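Emgate hand-held gripper

The Emgate hand-held gripper is a two-finger demonstration tool, worn or held one per hand, with a wide-angle camera looking down over the housing. Used in pairs to record handling tasks for training robot arms. First built at the Jisonitz workshop by Teun De Haan, later taken over by Kinska. This article covers set up, care and repair of the hand unit. For the arm-mounted version see Emgate wrist.

Contents
1 Parts
2 Set up
3 Routine care
4 Common faults
5 Service record
6 Gallery
7 See also

Parts

Pale plastic housing, two fingers, trigger, camera, marker block, cable. Finger pads are soft and studded, sold in packs of 20. Marker faces are printed black on white and have to stay flat. A peeling corner is enough to lose tracking on that side. The display is optional and clips on under the wrist; most shops run one display per pair.

Set up

Cable first, then power. Plugging in with power on has killed boards (Kinska notes say "avoid", the Jisonitz ones say "never").

Close the fingers fully, zero the opening, open fully, zero again. Do this for each hand seperately. A pair zeroed together will read fine until one hand is swapped out, then the widths drift apart and the whole session is junk.

Marker check next. Hold both units out over the table, turn slowly, watch for dropouts on the display. Bright ceiling panels reflected in glass are a known nuisance. Blinds help.

Last thing is a short trial on cloth or sponge. Soft goods show a weak grip sooner than a hard block does. Wiping a keyboard is the usual trial at Emgate sites, small area and lots of edges for the cloth to catch on.

Routine care

Dust the lens before every session. Dry cloth only, no sprays.

Pads: brush lint out from between the studs. Microfibre is the worst for this, it sheds into the grip and builds up at the finger root. Full pad change every 2,000 cycles, or sooner if the studs have gone shiny.

Marker faces get a dry wipe. Greasy thumbprints give the same symptoms as bad lighting and waste a lot of time.

Cable ties checked at both ends. Leave enough slack for the elbow to straighten.

Common faults

Trigger sticks half way. Lint behind the spring in most cases. Take the cover off, four screws, dont lose the short one.

Width reads open when closed. Zero lost, redo set up. If it comes back the same day, replace the sensor strip.

Display blank, unit still recording. Loose plug at the display end.

One hand jumps in playback. Marker corner lifting, or a sleeve covering the block. Long loose cuffs are discouraged.

Fingers close crooked. Bent link from a drop. Not worth straightening, fit a new one.

Service record

The longest running hand on record is unit 12 of the Pacheco set, 3,511 cycles on one trigger spring as of 1 March 2018. Pads were changed at the normal interval, link replaced once after a fall. The spring was pulled in October the same year and kept. Other Pacheco units did far worse and the reason hasn't been settled; De Haan blamed the early springs, Kinska blamed the lint.

Gallery

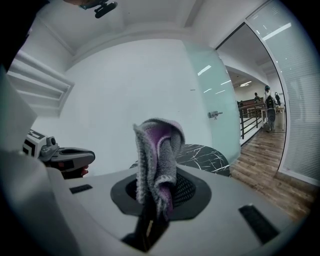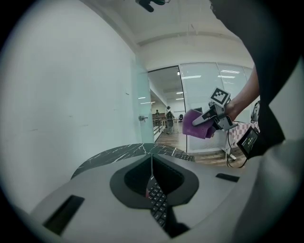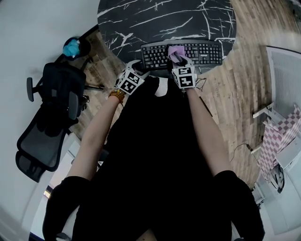

Cloth and sponge handling with marker-tracked hand units at a black marble-look table. Last picture: cloth pressed to the keyboard.

See also

Emgate wrist
Pad wear
Marker tracking
Kinska spare parts list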